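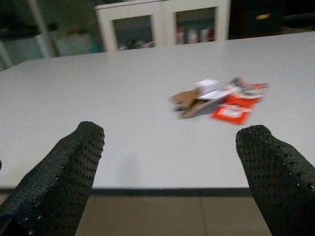 Marwan Nassar wrote in to ask whether anything shown at a robot open day is of use to a person who will never own one, and whether the advice would be any different from what his mother told him about clearing a table. Some of it is different. The notes below come from the Kodetti open day in December, where the work on show was table clearing and the sorting of kitchen packaging. They are arranged by job, with the household version first and the machine's version where it helps.

Clearing a table

Push everything into one pile before picking anything up. The operators at Kodetti did this by hand for the first runs and let the arm do it for the later ones. One pile means one place to look and one place to reach. Spread scraps cost more trips than the same scraps heaped.

Take the top piece first, even if the piece underneath is bigger. Pulling a flattened carton out from under other paper drags the rest of the pile toward the edge and onto the floor. Ghada Yammine, running the afternoon session, had the arm try it both ways. The bottom-first run took 19 picks and the top-first run took fewer.

Work from the far side toward yourself. Your sleeve then passes over clean table.

Picking up flat things

Thin card on a smooth top is hard for fingers and harder for a gripper. Three methods work in a kitchen:

Slide the card until it overhangs the edge by an inch, then pinch it from above and below.
Press down near one end with a fingertip and push toward the middle, so the card bows up.
Leave one flap standing when you flatten the carton. The flap is the handle.

The third was the one the Kodetti staff preferred. A fully flat carton saves very little more space than one with a flap up, and it can be picked up on the first try.

Grip surface matters more than grip strength. Textured rubber holds card with a light squeeze. The same is true of kitchen gloves: a pair with a bumpy palm will lift waxed or coated cartons that slip out of smooth ones. Replace them when the texture wears down at the fingertips, usually well before they leak.

Flattening and sorting

Open glued seams with a thumb, starting at a corner. Tearing across the panel leaves ragged strips that catch on each other in the bin.

Keep brown corrugated separate from printed carton board if your hauler asks for it. Check the local list. Rules differ from one town to the next, and the sorting plan used at the demonstration was the plant's own.

Pull out plastic windows and tape where they come away easily. Greasy board goes with the trash or the compost, depending on the list.

Cut corrugated pieces down to the bin's inside width. Measure the bin once, write the number on a strip of masking tape, and stick the tape inside the lid.

Light and table color

The second room compared table tops. Pale paper on a pale top was missed more often, by the arm and by visitors. Zaid Zein had set out 100 scraps on each top for the comparison, and white receipts on white were the usual leftovers. At home, a low lamp at one side of the table throws a small shadow off each scrap and makes it easy to find. Overhead light alone does the opposite.

A dark tray works as well. Put it down before opening mail or parcels and tip the whole tray into the recycling.

Bin placement

Set the bin on the side of your working hand, with the rim a little below the table top. At Kodetti the bin stood 6 inches lower than the surface, and pieces went in without being lifted. Set the bin back in its corner when you finish — it is a trip hazard in a narrow kitchen.

Going to see one

The open day runs in two sessions. Take the afternoon one, when the arm is doing full tables. Wear closed shoes and stay behind the floor tape while the arm is powered. Questions go to the operator between runs. Parking is on the Tirlow side of the building, and the entrance is marked 629.

Next month: jar lids, and a correction to the page on drawer liners.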